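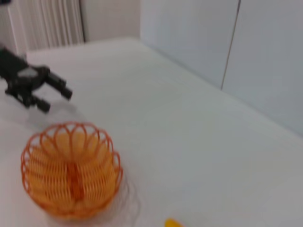
*Tabletop in white. Photo: Droltska*

**Droltska to refinish school and library tables at Hakness site from February**

HAKNESS – Droltska, a maker and repairer of furniture for public buildings, will begin taking orders in February for a table refinishing service based at its Hakness site. The service covers flat tops from classrooms, libraries, canteens and meeting rooms. Customers send in the tops only. Legs and frames stay in the building, where they are checked for loose joints before the finished tops are put back on.

The work will be done in a converted warehouse with 3355 square feet of floor space, divided into a stripping area, a coating room and a drying store. The coating room has its own air supply and is kept at a steady temperature during working hours. Extraction equipment and spray booths were supplied by Kołodziej, which will also service them under a separate contract.

Droltska ran the process on a trial basis before deciding to offer it to outside customers. During the trial the site handled 1351 tops, most of them from schools. Tops with deep water damage along the edges were the most common rejects. These were returned to the customer or, with written consent, cut down for use as shelving.

Each top goes through the same sequence. It is tagged, cleaned, checked with a straightedge and sorted by thickness. Chips and screw holes are filled and sanded flush. The surface then receives a primer and two coats of a water-based finish, with a light sanding between coats. Edges are done separately by hand. Standard colors are white, light gray and pale green, in matte or satin. Other colors can be mixed for orders of more than 500 tops.

The finish is Vudetti, a hard-wearing coating that Droltska has used on its own new furniture for several years. It can be wiped down with ordinary household cleaners. Abrasive pads and solvent-based products should not be used, and finished tops should be left unstacked for the period printed on the delivery note.

The minimum order is 200 tops, which may be made up from more than one building if all are owned by the same customer. Smaller orders will be placed on a waiting list and grouped by district. Prices are set per top in three size bands and include collection and return. Removal of old adhesive, gum or edge trim is charged separately.

Collections can be arranged for evenings or for Sunday, when most of the buildings concerned are closed. Loan tables are available in limited numbers and should be requested with the order.

Tops made of glass, stone or metal are not accepted. Folding tables are accepted only if the hinges have been removed.

Order forms, color cards and a packing guide are available from the Droltska sales office in Hakness. Sample panels can be sent on request.

**About Droltska**
Droltska makes and repairs tables, benches and storage units for schools, libraries and public offices.

**Press contact**
Press desk, Droltska, Hakness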